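About Curnimance

Home | About | Courses | Find us | Contact

Hello, and thanks for having a nosey at this page! I'm the person behind Curnimance, a small sewing school in Tinley. If you've ever emailed us, it was me who wrote back, usually late in the evening with a cup of tea going cold next to me.

I started teaching because friends kept asking me to take up their trousers. I did the first few for free, then I began making them sit down and do it themselves while I watched, and they liked it so much they brought their sisters. For a long while it all happened at my kitchen table, with pins in the butter dish and the ironing board blocking the back door. When the old Güler shop on the corner came up for rent I went to see it on my lunch break and signed before I'd thought it through. Best silly thing I've ever done.

The shop had sold curtain fabric for years, so it came with a huge cutting table that nobody could get out of the door. We cut everything on it now. The light is lovely until mid afternoon, and after that we put the lamps on.

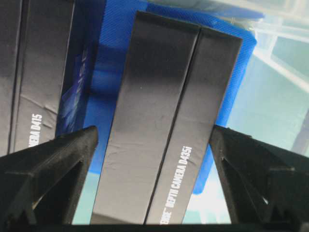
We keep classes to 4 people. I did try bigger groups in the first year and I spent the whole time running between machines with a seam ripper in my hand, so never again. With a small group I can see when you're about to sew your sleeve in inside out (everyone does it, I still do it) and we can have a proper chat as well.

Most people start with the Torkitz, our beginners' course. You make a tote bag, then a cushion with a zip, then a simple skirt or pyjama bottoms that you'll really wear. You don't need your own machine and you don't need to have touched one since school. If you do have one sitting in a cupboard, bring it along and we'll get it threaded up and working out its grumps.

We also do mending evenings, which are cheaper and a lot noisier. Bring the jeans, the coat lining, the duvet cover with the missing poppers. I've got a button tin with more than 1,000 in it, and you're welcome to have a rummage.

New courses start in January and the Torkitz places do go quickly, so drop me a line if you'd like one. Gift vouchers are available too - I can post them or you can pop in and pick one up. The bell sticks, so give it a good shove.

Page last updated 2019-12-10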